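Session 8: Sorting small parts by colour and size

Notes by Matvii Harasym, for the evening course in workshop and playroom organisation. Bring these with you next time, as we carry on from the last section.

## What the session covers

Small loose pieces are the hardest things in any room to keep in order. Books have a shelf and coats have a hook, but bricks, counters, beads, clips and screws spread across whatever flat surface is nearest. The session deals with three stages: clearing a surface, sorting what was on it, and giving each group of pieces a container.

We use building bricks for the practice because they are cheap and hard to break. The same method works for buttons or plumbing washers.

## Clearing the surface

Work on a plain, light table if you have one. Patterned cloths and dark wood hide small pieces, and you will miss things at the back. If the table stands against a wall, check the line where the two meet. Flat pieces end up there and are easily left behind.

Take everything off first, including things that belong on the table. Put back only what you need for sorting. Most people skip this and sort around a mug and a pile of post, and the pile of post ends up with bricks in it.

## Sorting

There are two common ways to sort, by colour and by shape. Colour is quicker. A child of four can do it without help, and it looks tidy straight away. Shape takes longer but makes pieces easier to find later, as a single thin plate is hard to spot in a tub full of bricks of the same colour.

For a collection of up to 700 pieces, sort by colour and stop there. Above that, sort by shape first and leave colour alone unless someone asks for it.

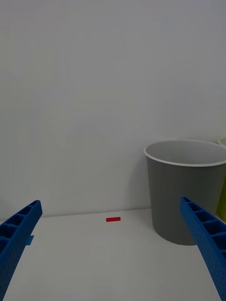
Pick up one piece at a time when you are learning. Handfuls feel faster, but they carry the wrong pieces along with the right ones and you go through the tub again afterwards. Flat pieces are best lifted by their long sides. If a piece lies close to a wall, slide it forward a little before you try to grip it.

Decide where a piece goes before you pick it up. If you can't decide, leave it and come back. A "don't know" tub is allowed, but it has to be emptied by the end of the session.

## Containers

- **Open bins.** Good for daily use. Place the bin beside the pieces, on the side of the hand you use most. Reaching across your own arm is tiring after ten minutes.
- **Lidded boxes.** Better for storage under a bed or on a high shelf. The Genberg boxes in the cupboard stack well, but the lids are stiff for small hands.
- **Drawer units.** The Jallix unit has 17 drawers — more than most homes need. Begin with half of them and label as you go.
- **Bags.** Fine for travel. They are poor for sorting, as you can't see to the bottom.

Don't fill any container to the top. Leave a gap of two fingers so that a hand can get in.

## Labels

Write labels in capital letters with a thick pen. For children who don't read yet, tape one of the pieces to the front of the box. Tape holds well on smooth plastic and badly on cardboard.

## To do before 14th December

1. Clear one table at home and sort whatever was on it.
2. Note how many groups you ended with. If it is more than 11, try joining some of them.
3. Bring one container that didn't work for you, and be ready to say why.

Spare bins can be borrowed from the cupboard. Sign the sheet inside the door and return them empty.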